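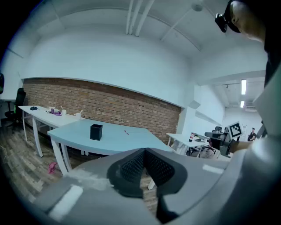

A gripper held in the hand, in a room used as an office or a lab

Opinion | Campus | Letters | Archive | Contact

Print this page | E-mail this page

Do not ask the doctoral student when she will finish

2021-10-18
By Stanisława Michalski

I came to Stoltthorpe to write my thesis, and in my first month I learned the English question "And when will you finish?" The landlady asked it. The man at the bank asked it. My supervisor asked it too, but he at least had a form to fill in.

I understand that it is meant kindly. In my language we ask a young couple about children in the same way, and this also is not always kind. The person who asks wants a number, and the person who answers has only a feeling in the stomach.

My opinion is that the question does harm, and that the university makes the harm bigger. Since July our graduate office sends every student a progress letter. It counts pages. Mine told me that I had written 200 pages, and it congratulated me. But I had already decided to throw away most of one chapter, because the archive of the Stępień family had shown me that I was wrong about it. To find out that I was wrong took me 16 weeks, and I consider them the best weeks of my studies. In the letter there was no place for them.

I do not say that students should be left alone for ever. I have seen a colleague who was left alone, and he suffered more than I did. He needed a person to knock on his door and say, show me what you have, even if it is bad. A letter does not knock on a door.

So I would propose a small change. Let each department give 30 minutes in the month to every doctoral student, with tea if possible, and let the first question be "What did you change your mind about?" It is a little uncomfortable to answer. I tried it with two friends in the Buvier reading room and we were still talking when the lights were switched off.

My father asked me on the telephone last week when I will finish. I told him about the chapter. He was quiet, and then he wanted to know what was in it.

Comments

Ostap Onyshchenko: My thesis had 552 pages and I think four people have read it. I would exchange many of those pages for one such conversation.

grad_mum: We pay fees by the year, so somebody has to ask when it ends. Sorry.

Tilly R: Agree about the letters. Mine had the wrong department on it.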